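[hudow-list] Re: The Ambrose capsule and that "clean" parachute test 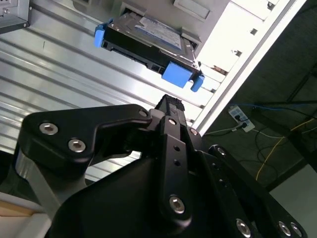

From: Barrett Greenberg
Date: 2020-02-24
To: the Hudow list

Print this message | E-mail this message

Marianna Żak wrote:

> I know some people on this list have made up their minds, but the
> drop test over Pruvetville went well by any fair reading. Both main
> chutes opened, the capsule came down upright and the company has said
> it is happy. Apostolos tells me the next step is the pad abort in
> March, and if that goes the same way I can't see what stands between
> Ambrose and a crew. Can we please let them have one good week before
> the grumbling starts?
>
> Marianna

Marianna, you can have your good week. I'd like to know what it was good for.

Let me start with what we were told. The capsule was let go from under a balloon, fell for a while, put out its drogues and then its two mains, and landed on its base. I have no quarrel with any of it. I watched the same film as everyone else. It's a handsome bit of film, and it stops four seconds after touchdown, just as the wind is getting hold of the canopies. I would have liked to see the next half minute. A crew lying on their backs inside would be very interested in the next half minute.

Now, both mains opened. Good. There are 2 of them and the capsule is meant to land safely on one. That's the claim in the company's own leaflet, the one they gave out at the Mallis open day, and it is the claim on which the whole weight saving rests. A third parachute was dropped from the design last year to buy back mass. So the test I want to see is the one where a main is deliberately left in its bag. Has that been done? I've asked twice, once in person, and been told it's "covered by analysis". Well, perhaps it is. Analysis covered the hatch seal as well, and we all remember how long the hatch seal took.

Then there is the mass. Kenji Blackwood posted the numbers here in the autumn and I haven't seen anyone argue with them. The test article flew without seats, without the service section umbilical, without the full heat shield and without anything in the lockers. Kenji worked it out at 70 per cent of the weight at which the real thing will come home. If he's wrong, fine, let somebody say by how much. If he's right then the parachutes have been tested with nearly a third of the load missing, and I don't see how you get from there to "nothing stands between Ambrose and a crew". You may recall that parachutes do not scale in a nice straight line. The opening shock on the lines goes up faster than people expect, and the lines on this one were changed to a lighter cord at the same time as the third chute went.

Which brings me to the pad abort. March has been announced. March was also announced last year, and I have the e-mail. I'm not saying it won't happen, I'm saying that I will book a hotel in Pruvetville when I see the road closure notice and not before. Everett Montoya drove all the way there last time, sat in a field, and drove home again. He was very good about it.

Even supposing it goes on the day, what will it show? An abort from the pad is the case where the rocket under you is standing still. That's one case. The nasty one comes later, in the climb, when the air is pushing back hardest and the capsule has to get off the front of something that's still accelerating. There's no in-flight abort test on the schedule. There was one. It was on the chart they put up at Mallis two years running, in a little yellow box, and on the newest chart the yellow box has gone and the boxes on either side have been moved up to fill the gap. I noticed because I keep the charts. My wife thinks I'm mad.

I asked about it from the floor and was told that the pad test gives "sufficient data to anchor the models". I wrote that down word for word. Anchor the models. I worked for 30 years in pressure testing, mostly boilers and dull things like that, and whenever a manager told me a test had been replaced by a model I went and found out what the test would have cost. Try it some time.

Apostolos will say I'm being unfair, and that other people have flown crews without an in-flight abort test. True. Some of them flew a great many times without a crew first. Ambrose plans one flight with nobody in it and then a crew of two on the next. One. If that flight has a leak or a stuck valve, or comes down six miles off the mark, does it count? Who decides? I can't find the pass marks written down anywhere. I have asked for those too. A test with no pass mark can't be failed, and I do rather suspect someone has thought of that.

A few smaller points, while I'm at it:

The landing site. They say land, then water, then land again. The seats they showed at Mallis have very little travel in them for a landing on hard ground. Perhaps those were mock-ups. There was no label.

The suits. Still no word on who is making them. The last firm pulled out before Christmas, and the page about them quietly came down.

The name on the door. The head of flight safety left in the new year and the post is being "shared". I don't know what that means. I've never seen a shared safety post that ended up as anything other than a vacant one.

I want this thing to fly. I've been on this list since it was run from Hudow town library on a dial-up line, and I'd dearly like to see two people go up from Pruvetville and come down again while I still have the knees to stand in a field and watch. But I was brought up to look at what was tested and then at what was claimed, and to measure the gap between them — and last week the gap got wider, for all the clapping.

So, three questions, and I'd be glad if anyone going to the next open evening would put them, as I think they are tired of my face. Has a single-main drop been flown or will it be? What did the test article weigh? Where did the yellow box go?

Everett, are you still good for a lift on the Thursday? I can bring the folding chairs.

Barrett

Print this message | E-mail this message

Comments (4)

Everett Montoya
Yes to the lift, and yes to the chairs. For the record I did enjoy the field. I'll ask about the weight if you ask about the suits.

Kenji Blackwood
My figure left out the ballast, as I didn't know if there was any. If they carried ballast then I'm too low. I did say so in the original post but it was right at the bottom. Barrett's point about the lighter cord stands either way.

Marianna Żak
I asked for one week, Barrett! The yellow box was moved to a separate "options" page, I'm fairly sure. I'll look for my copy tonight. And a test that goes well is still a test that goes well.

Barrett Greenberg
An options page. I see. Please do send it if you find it.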